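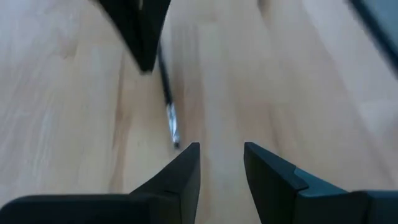
July 3, 2024. The last of the desk things went today, or so I told myself at lunch. I have been at the spare room since I got back from Brarnemcombe and I am still not convinced that any of it has been an improvement. The article that set me off (it was in the Plostinia newsletter, which I never asked for) swore that a clear desk gives you a clear head. Well, I have pale wood now, long streaks of grain running off on the slant, and one slender pen lying on it, and my head is the same as it was in January. I did notice the grain, I will give them that. There is a darker brownish streak I had forgotten about entirely. Whether that is worth a week of my evenings I would not like to say.

The method goes like this. You take everything off, put it on the floor, and only put back what you have used in the last month. I can see two things wrong with that straight away. The first is the floor, where most of it still is. The second is that the month you happen to choose decides everything. In July I do not touch the tax folder. In January I touch nothing else. By their rules the folder should have gone to the tip and I should be in prison.

So I cheated and kept the folder, and the stapler, and the tin of foreign coins, and put them in the wardrobe behind the winter coats. I suspect most of the people with beautiful desks have a wardrobe.

The pen was allowed to stay on the grounds that I write this with it. I had a mug of others. I tried them all on the back of a Teltell bill and was surprised how many had given up. The bill itself was for 640, which I am disputing, and it now has blue and black scribble all over the back, so I hope they do not want it returned. They say I agreed to a new tariff. I have no memory of agreeing to anything. I rang and was told I was a valued customer and then listened to pan pipes until my tea had gone cold.

Went down to Pollock's after that to look at desk trays. I only wanted to look. A tray for pens, with one pen in it, seems a daft thing to own, but the newsletter is very firm that every object must have a home. They had a set of 3 in a nice enough grey and wanted more for it than I paid for the chair. The lad said it would last me a lifetime. They said that about the lamp. Came home with a packet of envelopes and a birthday card for nobody in particular.

Tried working at the desk between four and six. The novel stands at 2565 words, same as last night, less a paragraph I took out and then put back in. The newsletter recommends 1000 a day, every day, before breakfast. I should like to see the breakfast. What I did manage was a decent letter to Teltell, two sides, quite sharp in places, and I enjoyed it more than anything I have written this year - perhaps that ought to tell me something.

The room does sound different with so little in it. I kept hearing the pipes. I also keep reaching to the left for the dictionary, and it is in a box under the window with the atlas on top of it. I shall give the whole business until the end of the month, and if I am no further on by then the mug is coming back, and the calendar, and the stone from the beach.

Must post the letter tomorrow. No stamps, I think they are in one of the boxes.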